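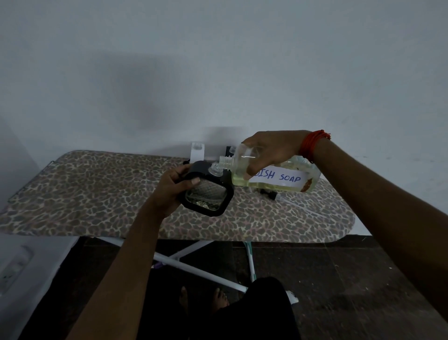

Refilling Dispensers and Labelling Household Liquids

Guidance for residents, from the Household Services Office, Antoniuk House

Residents are asked to read this page before refilling any soap dispenser in a shared kitchen, bathroom or utility room. It replaces the notice previously displayed beside the sinks.

Before you begin

Choose a level surface at a comfortable height. A worktop or draining board is best. Where these are in use, another steady surface will do, provided that it does not rock when leaned upon. An ironing board may be used if it is fully locked and the iron has been put away. Lay an old towel over any fabric cover, as washing-up liquid is slow to rinse out of padding and may scorch when the board is next heated.

Rinse the outside of the dispenser under warm water and dry it thoroughly. Glass is difficult to hold once soap has reached it.

Removing the pump

Unscrew the collar and lift the pump straight out. Let the tube drain into the neck for a moment, then stand the pump in a mug. Pumps that have become stiff should be worked in a bowl of hot water until the water runs clear from the spout.

Do not mix different soaps in one dispenser. If the old contents are of another kind, empty the dispenser, rinse it until no suds remain and leave it upside down to drain overnight.

Pouring

Hold the dispenser firmly by the body with one hand. Tilt it slightly towards the bottle and bring the two necks close together before the liquid begins to run. Pour in a thin stream down the inside of the neck. A fast pour traps air, and the liquid will then rise and spill before the dispenser is full.

Stop well below the shoulder. The pump tube takes up room of its own, and an overfilled dispenser will leak at the collar. For narrow necks, a small funnel is kept in the drawer marked Kiramine in the ground floor utility room. Please return it rinsed and dry.

Thick liquid may be left to settle for a few minutes before topping up. It should not be thinned in the storage bottle, as diluted soap does not keep well. Residents who prefer a thinner soap may add a little cooled boiled water to their own dispenser and should use it up promptly.

Labelling

Every bottle that is not in its original packaging must carry a label. Write the contents in capital letters with a permanent marker and place the label on the widest part of the bottle, where it can be read while the bottle is standing. Remove old labels completely – warm water and a little cooking oil will lift most adhesive.

Drinks bottles must not be used for cleaning products, whether labelled or not. Bleach, descaler and drain cleaner are to remain in the containers in which they were sold.

Storage and supplies

Bulk washing-up liquid is kept in the Tranov cupboard, opposite room 602. Bottles holding 1000 ml are available for decanting and should be returned empty with their caps. Please take no more than one bottle per kitchen. Caps should be replaced as soon as pouring is finished and the thread wiped, or the cap will stick.

Spills on hard floors should be taken up with dry paper first. Adding water too early spreads the soap and leaves the floor slippery.

Questions about supplies may be addressed to Dymphna Conneely at the Household Services Office, which is open until 6 in the evening.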